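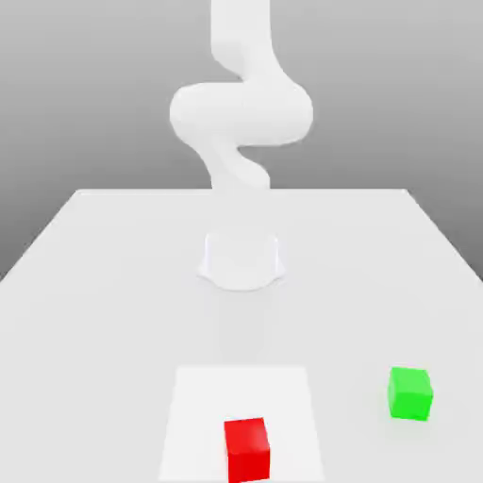
Otro libro de humorista, y van unos cuantos

Ya está en preventa «Mi madre opina que no», las memorias que la editorial Grolik anuncia como «el libro más divertido del año». Estamos en febrero, así que el año tiene margen.

Son 349 páginas repartidas en 44 capítulos, algunos de página y media. La contracubierta promete infancia desastrosa, primeras giras en furgoneta, un divorcio contado «sin filtros» y una última parte sobre la terapia. Quien haya leído tres memorias de cómico en los últimos años sabrá en qué orden llega cada cosa. El adelanto que nos mandaron (el prólogo y dos capítulos) tiene un pasaje bueno de verdad, el de la noche en la sala Posham ante un público que esperaba a un mago. Lo demás son monólogos ya conocidos pasados a prosa, y en papel pierden las pausas, que era donde estaba la gracia.

Tampoco acaba de convencer lo de la edición numerada: 500 ejemplares firmados, con sobrecubierta distinta y una lámina que la editorial describe como «pieza de coleccionista». El texto es el mismo. Habrá quien pague la diferencia por la firma, y está en su derecho.

La librería Ekinci acepta reservas de las dos versiones. El audiolibro, leído por la propia autora, no sale hasta julio, y sospecho que será la mejor manera de conocerlo. Cuando tengamos el volumen completo diremos si los 41 capítulos que nos faltan cambian algo.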